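Folding tees on the dining table — how do you do yours?
Laundry & Linen > General chat
Started by tonantzin_z

tonantzin_z wrote:
So we've finally moved into the place in Betow and I've lost the laundry bench I had for years. All the folding now happens on the dining table, and I've got a backlog you wouldn't believe (two kids, both in sports, both allergic to drawers). Sheets I can do. Towels I can do. T-shirts with big printing on the front beat me every time — the letters go stiff, the rest of the cotton stays floppy, and it all slides around on the timber.

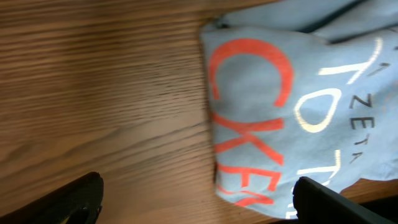

Photo: Tonantzin Zepeda

The light blue one with the red letters is a good example of what I end up with. Do you fold with the print in or out? And does anyone put something under the clothes so they don't skate about?

radekk wrote:
Print in, always. Face down, sleeves back, sides in, then up from the hem. Gorgeous grain on that table by the way, what's the finish?

zdenka_koubek wrote:
Radek is my brother and I have seen his drawers, please don't take folding advice from him. Print OUT. If you fold lettering against itself and stack ten shirts on top in August it sticks, and then you peel off half a letter. I lost a favourite that way.

radekk wrote:
That was one shirt and you'd ironed it.

zdenka_koubek wrote:
I had not ironed it!!

M. Slanina wrote:
Depends on the print, I reckon. The thick rubbery kind I'd keep on the outside, the thin inky kind doesn't care. For the sliding, an old flannelette sheet folded in 2 works a treat. I've got one from Skavon that's done me for years and it's gone a lovely grey colour.

tonantzin_z wrote:
Ooh, a flannelette sheet I have. Radek, no idea on the finish sorry, it came from my aunt in Jastitz and she only ever wiped it with a damp cloth.

zuzka.s wrote:
I gave up folding printed tees and roll them now. Takes no time and you can read them all in the drawer. My husband hates it, says they come out looking like pastry.

M. Slanina wrote:
Rolling's fine for camping. At home they never sit flat on you afterwards.

zuzka.s wrote:
Mine sit flat enough, Miloslav!

tonantzin_z wrote:
Okay — trying print out on the flannelette tonight, and I'll roll the kids' ones. Will report back once I find the bottom of the basket.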